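Can a Single-Arm Robot Do the Small Chores Yet?
Student project report, Domestic Automation module
February 21, 2019

1. Background

Most household robots on sale do one job. They clean a floor or cut a lawn, and they do it by covering an area until the area is covered. The chores people complain about are of another sort: clearing a table, folding a towel, putting a cup back on a shelf, handing somebody a tissue. Each involves picking up a different thing from a different place. The purpose of this project was to find out how far a single arm with a soft gripper gets with such work, using parts a university department can afford.

2. Equipment and method

The arm was a second-hand Ditov unit with a payload well above anything we asked of it. Motion planning ran on Flokus, with our own grasp scripts on top. A second set of scripts, written by last year's group for the Vandovow sorting exercise, was reused for the shop-floor tasks after the coordinate offsets had been corrected.

We defined 9 tasks. Five were household tasks and four came from a list of packing-bench jobs supplied by Aravena, a mail-order firm. In total 444 attempts were recorded. An attempt was stopped after 24 seconds without progress and entered as a failure. An attempt in which the object was moved correctly but something else was knocked over or torn was also entered as a failure. This rule was added in the second week, and the first week's attempts were re-marked from the logs.

3. Results by type of task

Rigid objects in known positions gave no trouble. Moving a boxed item from the left tray to the right tray was the most reliable task in the set, and remained so when the tray was shifted by a few centimetres. Stacking was slower but sound.

Performance dropped when the object could bend. Towels were usually gripped by more than one layer, and the fold was then wrong from the start. Plastic mailing bags slid out of the fingers or were picked up in pairs. The arm had no means of telling one bag from two, as both weigh less than the wrist sensor can resolve.

Taking a tissue from a box was included because a small child can do it. It requires a light pinch on a thin sheet, a pull in the right direction, and a container that stays where it is. The box weighs very little, so there is not much to hold it down against a sideways pull. Our script therefore lifted first and moved away second. Gripping too low pressed the fingers into the top of the carton. Gripping too high closed on air. 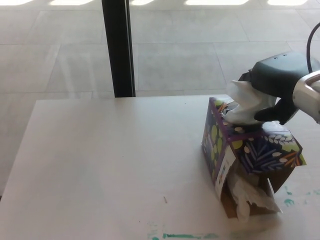 Figure 1. Tissue task: gripper holding a tissue partway out of the top slot. The lower front of the carton is torn.

Boxes were used until they could no longer stand upright. The condition of the carton was not scored, which we now regard as an omission, as a person at home would care about it.

4. Discussion

On this evidence the packing bench is closer than the kitchen. A firm can fix the position of its trays and choose its cartons. A household does neither. Speed is a further obstacle: even the successful attempts were slower than a person, and a bench that handles 1,000 parcels a day could not wait for them.

Further work should start with a fingertip sensor able to detect slip, followed by a weighted holder for light containers. A repeat of the towel task is planned for April if the arm is still available.

Comments (3)

Was the 24 second limit the same for the towels? Seems harsh, I take longer than that with a fitted sheet.

Reply: Same limit for all tasks. It only counts time without progress, so a slow fold was allowed to finish.

Would like to see the failures split by cause. "Knocked over" and "never gripped it" are very different problems if you are the one paying for the machine.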